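Hard water marks on dishes and sink after moving, what can I do without a softener?

Posted by floltemura_kitchen in Home and Cleaning

Hello to all. English is my second language, so please excuse me if some words are not the correct ones.

In December we moved from Dretham to a rented apartment in Imton. In the old place I never thought about the water. Here, after I wash the dishes by hand and leave them to dry, there are white spots on the glasses and a dull film on the spoons. The sink is getting the same film, mostly behind the faucet where the water stays. The kettle is the worst. After two weeks it had a crust on the bottom that came off in small pieces, and I found them in my tea.

I bought test strips at the Hepburn hardware store and the color was the darkest one on the card, so I understand the water is very hard. The landlord does not want a softener installed, because he would have to change the pipe under the counter, and I don't want to pay for something that will stay in his apartment.

What I tried until now: more dish soap (it became worse, I think), hotter water for rinsing, and a spray for bathrooms that smelled so strong I stopped using it near plates. I also tried to dry everything with a towel immediately. It helps, but we are five people and I don't always have the time after dinner.

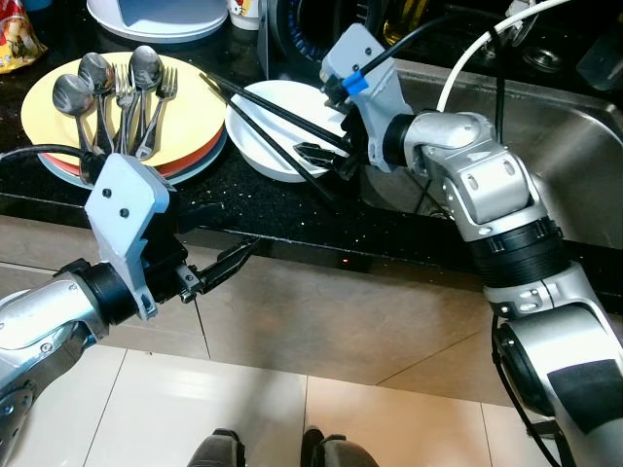
My questions are these. Is there some way to wash by hand so the spots do not come? Is vinegar safe for the spoons and forks, and for a stone counter? My neighbor told me that vinegar is good for everything, but my mother-in-law says it will ruin the counter, and they both are very sure. And third, is the film bad for health? My youngest drinks a lot of water from the faucet.

Thank you in advance for your time.

marsh_and_kettle
Replied in the evening

Welcome to Imton, the water here is like liquid chalk. I have lived in this town 20 years and I can tell you what works for me.

First, the health matter. The film is mostly calcium and magnesium, and for most people it is no problem to drink it. If somebody at home has a kidney disease or a special diet, ask the doctor, but for a healthy child I would not worry.

Second, the soap. You noticed correctly that more soap is worse. Hard water and real soap together make a kind of scum which sticks to everything. Check the bottle you have. If it is a true soap, change to a normal dishwashing detergent and use less of it than you think. A small squirt in the basin is enough.

Third, the rinsing. Very hot water dries quickly, and it sounds good, but the minerals stay behind on the glass when the drop dries. I do it like this:

Wash the glasses first, then the cutlery, then the plates, and the pans at the end.
Rinse in clean warm water.
Prepare a second basin with cool water and one spoon of white vinegar, and dip the glasses and the cutlery there for a moment.
Put them standing in the rack so the water can run off. Forks and spoons should not lie flat in a pile, or the drops stay between them.
Towel only the things where you care about the look.

With five people you can save the towel for the glasses and let the plates dry alone. On plates I almost never see the spots.

For the vinegar question, your neighbor and your mother-in-law are both a little right. Stainless steel is fine with a short dip in weak vinegar, just rinse it afterward and do not leave it overnight. Silver or old plated cutlery I would keep away from it. Stone is a different story. Marble and limestone get dull marks from acid and you cannot wipe these marks away, they must be polished. Granite is stronger, but the sealer on top can suffer with time. In a rented apartment I would not put vinegar on any stone. Use a damp cloth with a drop of detergent, then wipe it dry.

For the kettle - half water, half vinegar, bring it to a boil, switch it off and wait 90 minutes. Pour it out and boil fresh water two times before you make tea. I do this every month.

pipes2001

just buy a filter jug. my sister in Hepburn has one and her tea is fine. for dishes i dont know

oatmeal_tin
Replied the next morning

I agree with most of the long answer, only I use citric acid powder in place of vinegar because I can't stand the smell. One tablespoon for a full kettle, and it works faster than the vinegar did. The warning about stone is the same, as it is also an acid, so take care when you pour.

For the sink, lay a paper towel wet with the citric water around the base of the faucet for ten minutes, then rub with a soft sponge and rinse well. Don't use steel wool, it leaves scratches and the film holds even better in them. If the faucet has a colored or gold finish, try on a small hidden spot first.

Also, a filter jug is useful for the kettle, but check that the cartridge is a type that reduces hardness. Mine was only for taste, and I used it a whole winter before I read the box.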